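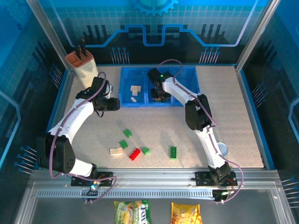 Craig Baird was of the opinion that we had gotten there too early, and that the good demonstrations at these things never start until after lunch. He told me so in the parking lot, and again in the line for name badges, and I am happy to report that he was wrong both times, because by the time we had our paper cups of coffee the two arms in the Plerkport hall were already at work on their toy bricks and there was a small crowd three deep along the rail.

I should back up a little. Posbridge holds its open day once a year, and this time it fell on Sun 29 September, which suited us both since the drive is a long one and neither of us likes to do it on a workday. It was 198 miles from my front door by the route we took (Craig would like it noted that there is a shorter one). The building used to be a bakery supply warehouse, and you can still see the old loading doors along the south side. Posbridge has the whole ground floor now, and on open day they let you wander through nearly all of it, except for the machine shop, which you look at through a window.

The hall is named Plerkport after the street it faces, and it is where the sorting work gets shown. If you have only ever seen factory robots on television, throwing sparks and swinging car doors, you may be surprised by how domestic it all feels. A pair of white arms, purple cables running along them, a tabletop, a blue bin with two compartments, and some toy building blocks in green and red and beige. That is about as friendly as automation gets! The walls of the cell are blue too, with a gear emblem up at the top of the back panel, and a little boy near us was very taken with the gear and asked his grandmother several times whether it turned.

The task is picking up blocks and putting them where they belong, and I could have watched it all morning. I caught one moment I especially liked, with the right arm reaching down into its side of the bin, the little green light showing on the gripper and a beige block under its fingers, while the left arm hung just beside the bin as if it were waiting for its turn at the salad bar. The young woman giving the talk explained that deciding which arm should go into the bin, and when, is a good part of the work. Two people at a kitchen counter do this all day long without thinking. Two arms have to be taught it, and the teaching is slow.

She was a very good explainer, by the way, and patient with questions. Someone asked why they used toys, and she said that a brick with studs on it has edges and corners in all directions, and if you can pick one up cleanly from an awkward angle you are well on your way to picking up other things. Someone else asked how often it goes wrong. Often enough, she said, that they keep a notebook of it, and she held the notebook up. It was a thick one.

From there we went along to the Cikard room, where you are allowed to try guiding an arm yourself. There was a wait, and I won't pretend it was a short one, but they had put out folding chairs and Craig had brought sandwiches. You hold a pair of handles, and the arm on the other side of the glass copies what your hands do. I am sixty-eight and have knitted since I was nine, and I thought I would be a natural. I dropped the sponge 11 times. Craig picked it up on his second try and was unbearable about it all the way to the next room, though I will say that he then knocked over the cup he was meant to put it in.

What struck me was how tiring it is. After a few minutes my shoulders were up around my ears. The man at the desk told me their regular operators stop for a rest every half hour, and that the best one they have used to decorate wedding cakes, which made perfect sense to me the moment he said it.

The last stop was a talk on the Hoshino project, upstairs in what must have been the old offices. I'd be lying if I said I followed all of it. The general idea is a pair of arms that could help pack small orders in a shop too little to have a proper packing line, and they hope to have the first one in a real stockroom in November. There were slides with a lot of arrows. The chairs were comfortable, though, and the questions at the end were livelier than the talk, especially from a gentleman who runs a hardware store and wanted to know whether it could tell a wood screw from a machine screw. Not yet, they told him, and he seemed pleased to hear it.

A few practical notes if you are thinking of going next year. Admission is free, but you do need to sign up ahead for the Cikard room, and the places go fast. Parking is in the lot behind the building and was full when we left. The hall is all on one level, with an elevator to the upstairs rooms. Lunch is a truck in the yard selling dumplings, and the line moved well. Bring a sweater for Plerkport, as they keep it cool in there.

We looked in on the arms once more on our way out, and then Craig drove us home by the shorter route.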